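Talemo Users List — archive
Posted by Yaqin Fu, 01/09/2020
14 replies · 6 shares

Re: left arm won't admit it's holding anything

Lefteris Galanis wrote:

> We're on the two-arm setup in the stone-wall room, same as everyone
> who took the default scene. Task is the usual: left arm picks up a
> toy, holds it, right arm stays out of the way. On long runs the
> gripper closes, the toy comes up, and then the planner reports an
> empty hand and goes looking for the toy it has. Twice it has tried
> to search the table with the toy still in its fingers. I have raised
> the friction. I have lowered the friction. I have restarted
> everything in an order suggested by a colleague who no longer
> answers my messages. Is this a known fault, or am I special?

Lefteris, you're not special. We've had the same thing since the Plotis update and I spent most of last week on it, so let me save you some evenings.

First, leave the friction alone. I went down that road too, and all I got was a toy that stuck to one finger like gum. The grasp itself is fine. What goes wrong is the check afterward. The planner decides whether the hand is full by comparing the finger gap with a stored "closed on nothing" value, and that value is supposed to be read once at reset, per arm. After the update, both arms write it to the same slot. Whichever arm resets last wins. If that's the right arm, the left one spends the whole episode judging its grip by somebody else's fingers. 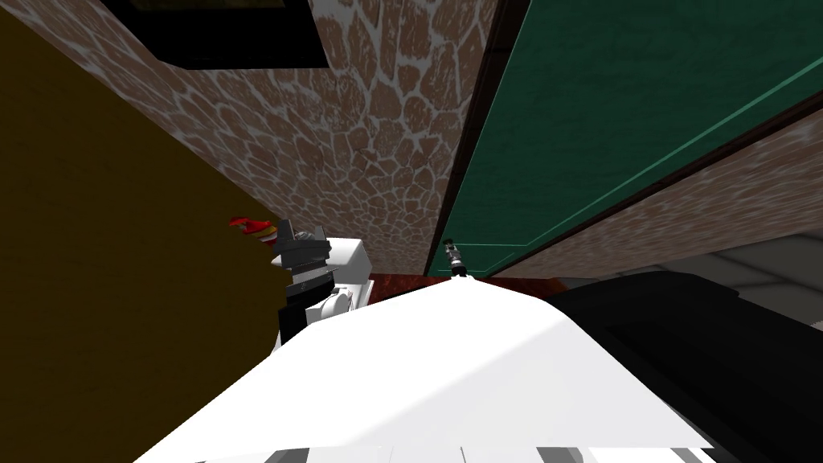 It gets worse when the object is an awkward shape. A plain block keeps the fingers far enough apart that even the wrong value gives the right answer. Anything with a thin end gets pinched down to a gap the planner reads as air. We ran 300 episodes with blocks and saw nothing. Then we ran 300 with the toys and got 31 false empties, which is a number I had to read out loud in a meeting.

The part that bothered me more is what the arm does next. Once it believes the hand is empty, it drops the carrying speed limit, because why be careful with nothing. So you have an arm that's holding something, moving at full speed, toward the spot where it thinks the thing still is. In simulation this costs you a toy on the floor. Ogunleye's people run the same planner on actual hardware at the Flestmont site, and I wrote to them the same afternoon to suggest they not. They've pinned the old version for now.

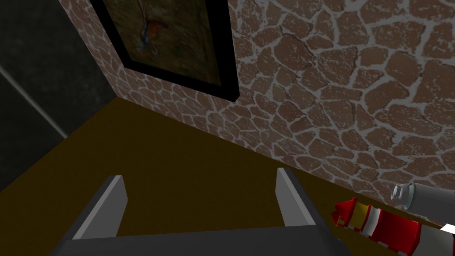
What I'd do on your end, in this order:

1. Reset the arms one at a time, left arm last. Ugly, but it gets you running tonight.
2. Turn off the automatic speed change and keep the carrying limit on for the whole episode. Your runs get longer. Ours went from 183 seconds to something I stopped timing.
3. Log the finger gap at reset for both arms. If the two lines are identical down to the last digit, you have the bug.

Step 1 only helps if the left arm does all the picking. If you're passing objects between arms, you'll just move the fault over to the right one, where it will be equally sure of itself.

I have a patch that gives each arm its own slot. It's four lines, three of which are a comment apologizing to whoever reads it. It has been through 900 toy episodes without a false empty, but all on my machine, and I'd like to see it on someone else's before I send it up. Lefteris, since you asked, you're someone else.

One thing I haven't figured out: a couple of the bad episodes showed the value changing partway through, with no reset in the log. If anybody has seen that, please send me the log and not a summary of the log.

Yaqin

Comments (3)

gapfinder
Checked ours. Identical down to the last digit. I've been blaming the toys since spring.

Lefteris Galanis
Patch is running. Left arm currently knows what it's holding. Will let it go overnight and send you the whole log, unsummarized.

m_orrin
On the value changing mid-episode: do you have auto-recover turned on? Ours does a quiet reset after a joint warning and doesn't write a line for it.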